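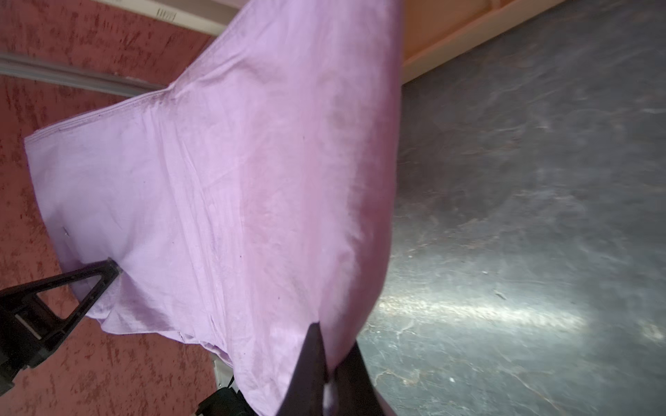

薄紫の布、持ち上げたところ。端の縫い目がきれいに出ている。

編集工房ノート 九月、午後

実名掲載の基準について、今日も朝からずっと机を囲んで話していた。結論まではたどり着けなかったけれど、忘れないうちに書いておく(自分用だけれど、次に当番に入る人も読んでくれるとうれしい)。

きっかけは、地域ニュース欄に載せるつもりのCullerskaの記事。町の噂を集めて流している匿名アカウントがあって、その運営者が誰なのか、こちらではもうほぼつかんでいる。原稿は初稿で600行、読みものとしてはとても面白い。ただ、運営者の名前を出すかどうかで手が止まった。

名前を出したい側の言い分はよくわかる。あのアカウントは町の選挙の話題にもかなり影響しているし、名指しで書かれて困った店もある。書く側だけが隠れているのは釣り合わない、という気持ちは私にもある。けれども、相手は公職についているわけでもなく、勤め先も小さいところだ。名前が出れば、その日のうちに職場まで電話が行くだろう。信仰のことまで初稿に入っていたのは、さすがに削ってもらった。記事の筋とどこでつながるのか、三回読み返しても見つからなかったので。

午前中に、Melnychukの読者窓口に届いた過去の苦情を出してきて、名前や住所の扱いに関するものだけを抜き出した。全部で400通のうち32通。思ったより少ないなあと最初は感じたのだが、読んでみると一通一通が長くて重い。本人からより家族から来たものが目立つ。「記事は正しい、でも母の家の写真は要らなかったでしょう」という一通は、お昼を食べながらもずっと頭に残っていた。

いまのところの手順案(仮。どんどん赤を入れてください)

1 その人の名前がないと記事が成り立たないか、名前を伏せた版を実際に書いて比べる。
2 本人に連絡し、返事を待つ時間をきちんと取る。夜に送って翌朝締切、はやめる。
3 住所、家族、信仰は別々に検討する。名前を出すと決めても、ほかは自動では付いてこない。
4 決めた理由を一段落で残す。あとで窓口が説明に使えるように。

2については反対もあった。待っているあいだにStendumに先に書かれたらどうするのか、という心配で、これはもっともだと思う。私は先に書かれてもかまわない派なのだけれど、取材に何か月もかけた人の前でそう言うのは少し気が引けて、声が小さくなってしまった。ここは次回もう一度。

ためしに1をCullerskaの初稿でやってみた。伏せた版は19行短くなって、運営者の来歴のくだりがごっそり抜けた。読み比べると、アカウントの投稿がどう広がったかという本筋のほうは、むしろ追いやすくなった気がする。ただ、出だしが弱い。ここは誰か得意な人に助けてほしい!

あと細かいこと。Zonovitzの共有棚に入れた旧版の手引き、見出しに「最新」と付いたままなので、まちがえて使わないように。私が明日直すつもりだけれど、気づいた人が先に直してくれてもまったくかまいません。苦情の束は窓口の引き出しに戻した。32通には付箋を貼ったままにしてある。

夕方五時、追記。本人への質問状の下書きを始めた。一問目の書き方がどうしても詰問調になる。お茶をいれて、もう一度書き直す。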